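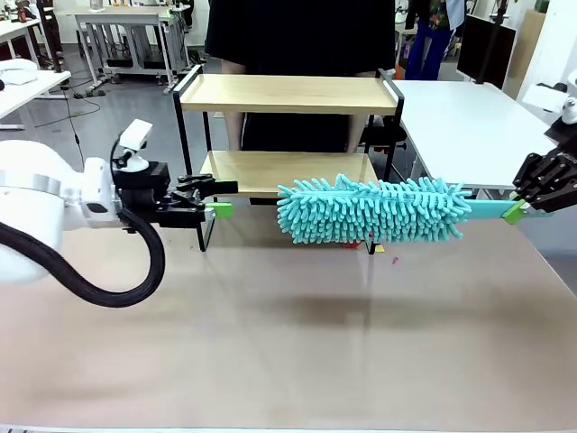 Minutes of the house meeting, Votby, 18th January

Present: four households and the contact person from Solel. One household sent apologies.

**1. Minutes of the last meeting**

Accepted, with one correction: the cellar door was painted in September, not oiled.

**2. Damp in the cellar**

Bech have measured the north wall and sent a written report. They recommend that the drain outside is cleaned first, before anyone pays for new plaster. The meeting agreed. Until then, please keep cardboard boxes off the floor along this wall.
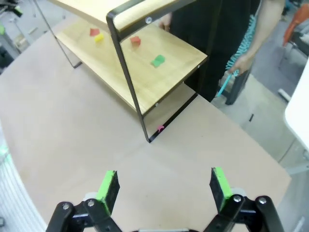
The offer from Bech covers 22 metres of drain. It does not cover the part under the bicycle shed – Solel will ask for a separate price.

**3. Windows on the stairs**

Two windows do not close well. It was discussed if we should repair or replace them. Ravevex can repair the frames in spring, but they will not give a guarantee on the old hinges. Decision: repair, with new hinges. One household voted against and wished to have this written down.
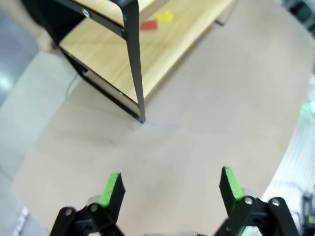 The draught strip on the front door will be changed at the same time.

**4. Heating**

The boiler loses pressure again. Solel orders a service. Residents are asked not to fill up the water by themselves.

**5. Any other business**

The key to the attic is missing. Please look in your drawers.

The next meeting is held when the price for the shed has arrived.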